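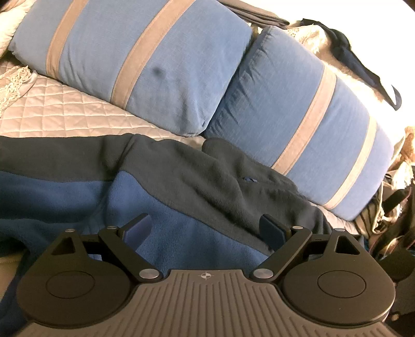

Vaida Bite has read a lot of gripper brochures and doesn't think much of them. "They all pick up a block," she says. "I've never needed a robot to pick up a block."

She spent May comparing two hand-held grippers for Hurska, a small outfit that wants to teach an arm to tidy bedrooms. One is the Stendulow, which has parallel linkages and flat finger pads. The other is the Mägi, older and heavier, with a softer tip. Both are carried by a person, who does the chore while a camera on the tool records it. The arm is supposed to learn from that.

Supposed to is her phrase. I asked whether fleece was a fair test, given that most published results use towels.

"A towel has four corners and no opinions," she says. "A jacket has a collar, sleeves and a zip. If your pads pinch one layer when you wanted two, you drag the whole thing sideways and start over."

By her own tally the Stendulow needed 19 attempts to get five folds she would accept. The Mägi did worse on cuffs and better on collars, and she won't name a winner on numbers that small. She is also wary of how good the person gets. "By the third hour I'm folding beautifully. Is that the gripper or is that me? The spec sheet says it's the gripper."

Her colleague Lizeth Ayala, who handles the arm side, is more hopeful, though not by much. She likes that the Stendulow's pads stay parallel as they close, and says the recordings line up more neatly with the Gina controller. Asked if the arm can fold a jacket yet, she says, "It can fold a jacket I've already mostly folded." 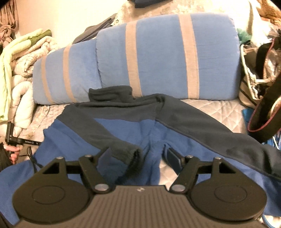
What would change her mind

Bite wants the same garments handled by three people who have never held either tool, on a bed with its usual clutter, and she wants the failures published with the rest. Hurska has agreed to the first part. On the second she is still waiting for an answer, and she has kept her own copy of the tally in the meantime.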